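Þórarinn Vídalín
Freitag, 10. Oktober 2025

1/ Ich lerne seit dem Jahr 1989 Deutsch, mit langen Pausen, und möchte heute über ein Thema schreiben, das mir sehr am Herzen liegt: wie man ein Buch laut vorliest, wenn die Sprache nicht die eigene ist. Es wird ein längerer Faden.

2/ Angefangen hat es im August. Meine Nachbarin in Hamel kann wegen ihrer Augen nicht mehr lesen und hat mich gefragt, ob ich ihr am Abend etwas vorlesen könnte. Ich habe gesagt, mein Akzent ist stark. Sie hat gesagt, ihr Gehör ist gut.

3/ Das erste Buch war ein dicker Familienroman, den sie schon zweimal gelesen hatte. Für mich war das angenehm. Wenn ich einen Satz falsch betont habe, wusste sie trotzdem, wer spricht und wer böse ist.

4/ Mein größtes Problem sind die trennbaren Verben. Man liest und liest, und ganz am Ende des Satzes steht dann ein kleines "ab" oder "vor", und man merkt, dass man den ganzen Satz mit der falschen Melodie begonnen hat.

5/ Ich lese darum jetzt jedes Kapitel am Nachmittag einmal leise durch. Mit dem Bleistift mache ich einen Strich, wo ich atmen will, und einen kleinen Bogen, wenn das Verb sich erst später vervollständigt. Das dauert, aber abends geht es viel ruhiger.

6/ Zur Geschwindigkeit: Ich habe viel zu schnell gelesen. Aus Nervosität, glaube ich. Jetzt schaffe ich in 30 Minuten ein mittleres Kapitel, und die Nachbarin schläft dabei nur noch selten ein. (Sie behauptet, sie schläft nie ein.)

7/ Dialoge habe ich zuerst mit verschiedenen Stimmen gelesen. Das war ein Fehler. Mein Großvater-Ton und mein Pfarrer-Ton waren nach einer Seite gleich. Ich ändere jetzt nur das Tempo ein wenig -- die Tante spricht langsam, der Sohn etwas hastig.

8/ Ein Wort, an dem ich jedes Mal scheitere: "Eichhörnchen" kennt jeder als schwierig, aber für mich ist es "Rechtschreibung". Und "Zwetschgen". In Kapitel 20 wird Marmelade gekocht, mehrere Seiten lang. Ich hatte es nicht leicht.

9/ Jemand hat hier gefragt, ob ein Hörbuch nicht einfacher wäre. Sicher ist es einfacher. Sie hat auch welche. Aber beim Hörbuch kann man nicht unterbrechen und sagen: Moment, diese Frau war doch mit dem Bruder verlobt? Über solche Fragen reden wir manchmal länger, als wir lesen.

10/ Wasser nicht vergessen! Eine Flasche in Reichweite, dazu Taschentücher, besonders jetzt im Herbst. Ich mache nach jedem Kapitel eine Pause, sonst wird die Stimme nach der Hälfte des Abends ganz rau.

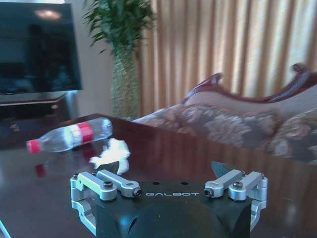 Flasche und Taschentuch, links auf dem Tisch.

11/ Noch etwas zum Sitzen: Sofas sind schön, aber zum Vorlesen sitze ich lieber auf einem Stuhl mit gerader Lehne. Auf dem Sofa falle ich zusammen, und dann kommt aus dem Bauch keine Luft mehr. Auch das Licht soll von der Seite kommen und nicht von hinten.

12/ Seit dieser Woche lesen wir 2 Bücher gleichzeitig, den Roman und einen Band mit Reisebriefen. Die Briefe sind schwerer, die Sätze gehen über halbe Seiten. Dafür sind sie kurz genug, dass man an einem müden Abend einen schafft und zufrieden ist.

13/ Wenn jemand von euch auch in einer Fremdsprache vorliest, schreibt mir bitte, wie ihr mit Liedern und Gedichten im Text umgeht. Singen werde ich nicht. Im nächsten Kapitel kommt aber ein Lied mit vier Strophen, und sie freut sich schon darauf.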